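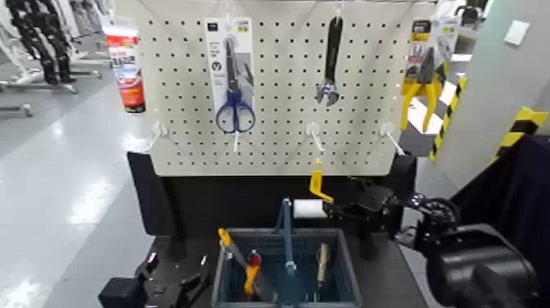 Page last changed: August

Tool board and bin, bench side

Gallery of the small hand-tool board and the items stored with it. The board is a Manalo perforated panel with push-in peg hooks, set up over a dark base. It holds the tools that are signed out most often. Longer and awkward items stand in the open bin underneath.

The upper row has three positions: scissors on the left, adjustable wrench near the middle, yellow-handled pliers on the right. The scissors and pliers are kept on their retail cards, and the card is what goes over the hook. The wrench hangs bare, jaw down. The lower row of hooks is for tools coming out of the bin.

Hook rating is 7 pounds per hook on this panel. Do not hang two tools on one hook. If a hook turns in its hole, push it back until the base sits flat against the board, then load it.

A second view, with part of the drawer organizer that is kept near the board. Small parts and spare hooks go in the organizer, stock code Zetau 298. Drawer labels were revised by Manee Boonyarit and the old list should be thrown out.

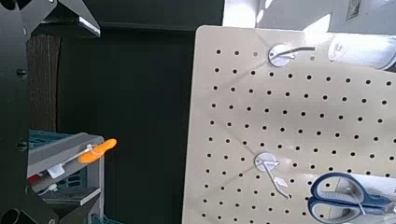

Pegboard, right, and gray organizer with the orange piece on its white cord.

The board has one rounded corner visible from this side. Hole spacing is the same over the full panel, so a hook can be moved up, down or sideways without measuring. Leave at least two free columns between carded tools - the cards are wider than the tools and will overlap otherwise.

Tagged items keep their tags. If a tag comes off, put the item in the Fumlow tray by the door and write the drawer number on a slip.

The bin takes the hand saw, the screwdriver, the wood-handled tool and the long blue pole. Handles go up. The saw leans to the left side so that the pole can stand in the middle.

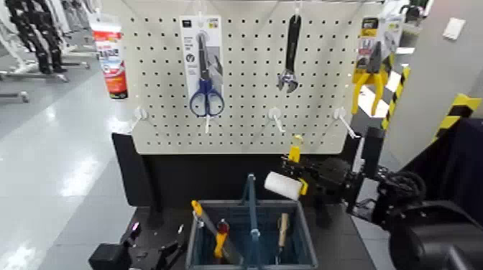
Cakham Workshop Team - Tools and Storage

The white paint roller, over the bin. Rollers go back with the cover clean and fully dry. Replacement covers are ordered in packs of 40 and are not kept at the board.

Spray cans do not belong in the bin or on the hooks. They have their own shelf, and the limit for that shelf is posted on it.

The sign-out sheet is checked on Sunday. It now has over 800 lines and a new one will be started when the current pages are full. Corrections to this page go to I-hsuan Fang.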